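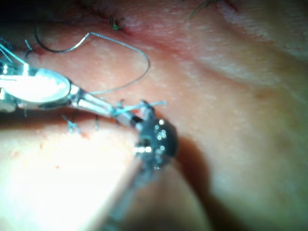
Bredari Suture Training teaches wound closure to surgical residents, physician assistants and veterinary staff at its teaching lab in Westwood. The core course covers needle handling, the instrument tie and knot security, in that order. Most of the first session goes to thread control. We start with light blue suture, with one instrument presenting the thread and the other closing on it near the tail. A short tail makes the loop easier to draw through. A long one tends to get pulled back into the throw.

## What we teach

- Simple interrupted and running closures
- Instrument ties, right-handed and left-handed
- Two-instrument technique in confined spaces
- Suture removal and inspection of the line

Each trainee ties around 200 knots before the assessment. Knots are scored on tail length, seating and tension across the crease. The pass mark is 85 percent. Trainees below it repeat the tension module only — the rest of the course is not charged again.

## Lab and equipment

The lab has 3 teaching bays. Needle holders are checked for jaw wear at the start of each course, and any pair that lets thread slip under load is withdrawn. A second site in Brallidstead opens in November with the same course list.

## Who runs it

Kenza Samir founded Bredari and still writes the assessment criteria. The Hamdy course, named for the street where the first lab stood, is our advanced program and requires a current pass in the core course. Group bookings are handled by the Westwood office, open from 8:30 a.m.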